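Slide 6 – where the small things live

So, good morning again, and thank you all for coming back after the coffee, I know it was a good coffee. I want to stay with glasses for a minute, mine and everybody else's. When I-hsuan Tu and I asked people in Akley what they hunt for most at home, we got 400 replies, and I read every one of them with my own glasses on top of my head.
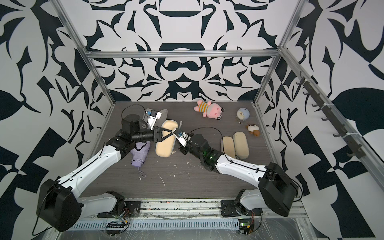

A padded case is a lovely thing, soft and easy to find by touch, but it does need an address. Pick one spot by the door or the bed – one, please, even if you own three pairs – and put the case there every evening. A row of hooks nearby is good for keys and lanyards. (Pause, let people laugh about their own hallway.)

Then tell the Skiment story, the short version, and ask who has a case with them today. Next slide is drawers.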